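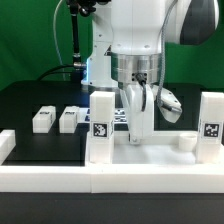

Session 4: Patching, and why the boring part matters so much
Introduction to Software Security
Instructor: Alina Mihăilă

Last time we followed a bug from the moment someone finds it to the moment a fix is released. Today we pick up right there, with the fix sitting on a server and 600 machines that don't have it yet. I love this topic! It sounds like housekeeping, and then you look at how real break-ins happen and a huge share of them use holes that already had a patch.

Words to know

Zero-day: a bug that attackers use before the vendor has a fix ready.
N-day: a bug with a public fix that some machines still don't have.
Exposure window: the time between the release of a fix and its install on a given machine. Each machine has its own window, so a network has a whole spread of them.
Regression: something that worked before the update and doesn't after.

Once a patch is public, anyone can compare the old file with the new one and see what changed. This is called patch diffing, and you will do a small one in lab (it's fun, bring a charger). The fix itself points at the hole – so the clock starts for both sides on the same day.
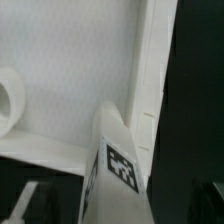
The usual answer is "turn on automatic updates," and for your own laptop and phone that's what I want you to do, tonight if you haven't. For a company it gets harder. Someone has to know what is installed, who depends on it, and what happens if it restarts at the wrong moment.

Case for discussion: Stirkosley

Stirkosley is a made-to-order parts shop with two networks. The office side runs Devonex for mail and shared files. The shop side runs Tomness, a scheduling program that hasn't had a new version in a long time and only works with an old database driver. A fix for that driver comes out. Installing it breaks Tomness.

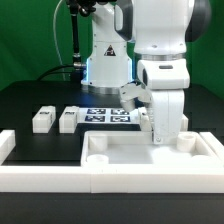 Robot arms over a shallow tray

Read the case before class and come ready to argue for one of these: patch and live with the outage, wait for a new Tomness, or leave the driver alone and cut the shop network off from everything else. There are good arguments for all of them, and last year's group got wonderfully loud over it.

Staged rollout

The idea is to update a small group first, watch it, then widen. With 600 machines you might start with 20, move to 100, and then do the rest. Choose the first 20 with care. If they all belong to the IT staff you'll learn very little about how the patch behaves in accounting. Write down in advance what would make you stop, and how you would roll back.
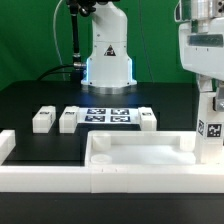

Arm on its metal base ring, with cabling

Reading and homework

Sotelo, chapter on update signing. Skip the math box for now.
Ticket 1251 in the course tracker: read the whole thread, including the part where the first fix gets pulled.
One page on Stirkosley, any position. Due at the first meeting in February.

Notes posted 14/01/2026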